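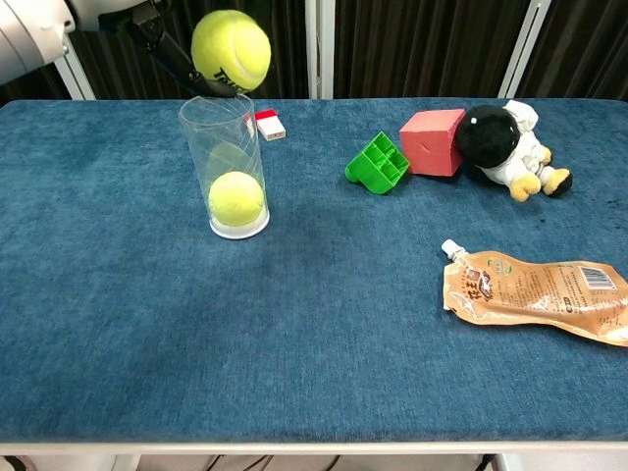

Neltis Grip Comparison – Data Card

Version 2, updated in May. Maintained by the manipulation group at Nyitrai, Serkuvville.

What this dataset is for

We made this dataset to compare two ways of closing the fingers on a soft round object before it is released over a narrow container. The first controller (called "position" in the files) closes the fingers to a fixed set of joint angles. The second one ("effort") closes them until the motor current reaches a limit. The arm, the table and the objects stay the same for both controllers, so the difference in the results should come mainly from the grip.

The task is simple to explain: take a tennis ball, bring it above a clear cup, and let it go. It is less simple to do well, because the cup is not much wider than the ball and it falls easily when a finger touches the wall.

Contents

The release has 3832 episodes, recorded at 30 frames per second. Each episode folder contains:

- video from the chest camera and from the head camera
- joint positions and motor currents of the arm and the hand
- the controller name and its settings
- a result label written by the operator

The result label can be "in", "rim", "tipped" or "dropped". If the operator was not sure, the field is empty. Please do not read an empty field as a failure.

Table setup

The table is covered with blue fabric. It gives good contrast with the ball and it stops the ball from rolling too far. Dark curtains are hung on the frame behind the table to keep the background quiet.
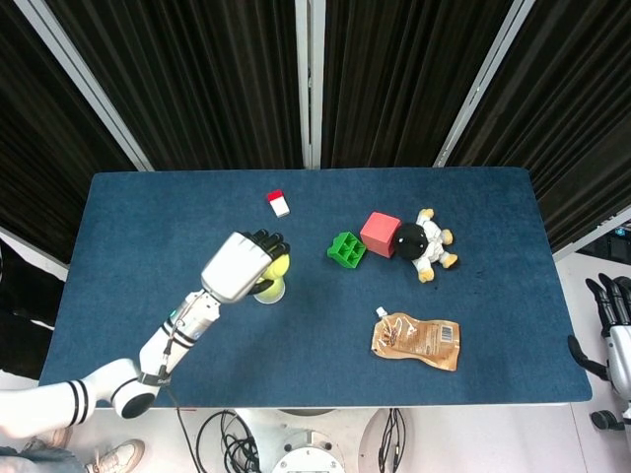 Other objects stay on the table during the episodes: a green toy brick, a red cube, a plush toy, a food pouch with a spout and a small red and white block. They are distractors and the arm should not touch them. Their positions are changed between sessions, but we did not save these positions as numbers.

Known problems

The head camera and the chest camera do not share a clock. In most sessions the offset is small, but in 14 episodes it is large enough to see. These are listed in sync_notes.txt.

When the hand is above the cup, the fingers hide part of the rim in the head view. The chest view is better for judging the height of the ball, and we recommend it for labeling the moment of release.

The clear wall of the cup gives reflections. Our first ball detector sometimes found a ball in the wall – please check this if you train your own.

Download and questions

The files are on Hostbridge in the folder neltis-grip. Start with the small sample archive before you take the full one. Questions can be sent through the issue page, which we read every Wednesday.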